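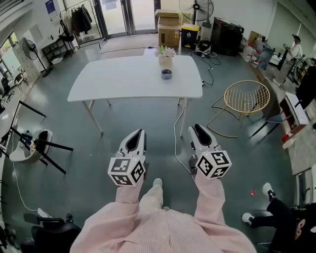

Von: Mingxuan Han
An: Liste Werkraum Skollari
Betreff: Re: [Werkraum] Tisch, Vase, Kabel, Kartons

Liebe Liste,

ich antworte Zeyu unten abschnittsweise, wie man das früher gemacht hat, als Mailinglisten noch ein Versprechen waren. Wer nur wissen will, ob er etwas tun muss: ja.

Zeyu Feng schrieb:
> Hallo zusammen,
>
> ich war heute um kurz nach 6 im großen Raum und habe eine Weile an der Tür gestanden. Der weiße Tisch in der Mitte sieht gut aus, das will ich vorwegschicken. Vase mit rosa und weißen Blumen, davor das dunkelblaue Schälchen. Wie im Café.
>
> Dann habe ich den Fehler gemacht, am Tisch vorbeizuschauen.

Den Fehler machen wir alle einmal. Die Blumen sind übrigens von mir, und ich stehe dazu. Es war die Rede davon, den Raum "freundlicher" zu machen, und für eine Vase braucht man keinen Beschluss. Das Schälchen war für Schlüssel gedacht. Bisher lagen darin ein Knopf und zwei Hustenbonbons, eines davon ohne Papier. Bitte nur Schlüssel.

> Erstens: das weiße Kabel. Es kommt hinter dem Tisch hervor und läuft quer über den Boden. Ich bin nicht gestürzt, aber ich habe es in Betracht gezogen.

Einverstanden. Das Kabel kommt an die Wand. Kabelkanal liegt seit Januar im Keller, noch in der Folie, 4 Stangen zu zwei Metern. Damals fehlten die passenden Dübel, dann waren die Dübel da und der Bohrer weg. Ich bringe meinen eigenen mit und nehme ihn auch wieder mit nach Hause.

> Zweitens: die schwarzen Kabel bei der schwarzen Tasche. Wem gehört die Tasche? Wem gehören die Kabel? Gehören sie zueinander?

Zur Tasche hat sich auf meine Nachfrage niemand gemeldet. Ich schlage vor: Wer die Kabel vermisst, holt sie bis Monatsende ab. Danach werden sie aufgewickelt, mit Klett versehen und in den großen schwarzen Koffer gelegt, sofern der Platz hat. Ich habe ihn noch nie offen gesehen. Falls jemand weiß, was drin ist, bitte eine Mail an mich und nicht an alle.

> Drittens: die Kartons hinten an der Wand. Zwei Stück, übereinander. Ich dachte, die sollten nach dem Umzug weg?

Sollten sie. Der Umzug aus der Hou-Halle ist jetzt so lange her, dass die Kartons als Einrichtung gelten. Jemand hatte angekündigt, sie für eine Rücksendung an Trutasine zu brauchen. Sollte diese Rücksendung je stattfinden, besorge ich persönlich einen neuen Karton. Die alten werden flachgelegt und kommen ins Altpapier.

In diesem Zusammenhang: Der Eimer mit dem gelben Deckel daneben ist kein Altpapier. Gelb. Deckel. Ich weiß nicht, wie man es noch deutlicher lackieren soll.

> Viertens: zwei schwarze Standventilatoren. Brauchen wir wirklich beide? Einer steht hinter dem Mülleimer, da verteilt er ja vor allem dessen Aroma.

Im Sommer ja, beide. Im Rest des Jahres sind das zwei Stehlampen ohne Licht. Der hintere zieht zu seinem Kollegen nach links, in die Nähe vom weißen Spind. Wegräumen können wir sie erst, wenn im Lager wieder ein Quadratmeter frei ist, und das Lager ist ein eigener Faden, den ich heute nicht anfange.

> Fünftens: die Ablage rechts hinten mit den Flaschen und Behältern. Ich sage nur: Ablage.

Dazu gab es schon einmal eine Rundmail, Betreff "Ablage", 70 Empfänger, keine Antwort. Also neue Regel: Was keinen Namen trägt, wandert am Aufräumtermin in eine Kiste. Was eingetrocknet ist, wandert weiter. Wer an seiner Flasche hängt, beschriftet sie. Edding liegt im Büro, am Bindfaden, aus Erfahrung.

> Sechstens: Garderobe neben der Glastür. Ich sehe da dunkle Jacken, und ich habe den Verdacht, dass manche schon länger dort wohnen als wir.

Meine hängt auch da, ich bekenne mich. Alle bitte einmal durchsehen. Das niedrige schwarze Regal darunter bitte gleich mit. Herrenloses geht an den Kleiderkeller in Brerolham, die nehmen auch Jacken mit defektem Reißverschluss.

> Ich will nicht meckern. Der Boden ist schön.

Der Boden ist wirklich schön. Epoxid, graugrün, und er nimmt einem nur Kaffee mit Milch übel. Damit er sichtbar bleibt, wird beim Aufräumen gewischt, und zwar nachdem die Kabel weg sind. Letztes Mal wurde sehr kunstvoll um sie herumgewischt.

Wer kommt, trägt sich bitte in die Tabelle ein. Der Zugangscode fürs Tor ist weiterhin 1826, und nein, das ist nicht das Baujahr des Gebäudes, auch wenn es sich im Treppenhaus so anfühlt. Handschuhe und Säcke sind da, Kuchen bringt Zeyu mit. Das weiß er noch nicht.

Grüße
Mingxuan

PS: Die Blumen brauchen zweimal pro Woche frisches Wasser. Kein Mineralwasser. Kein Cola-Rest.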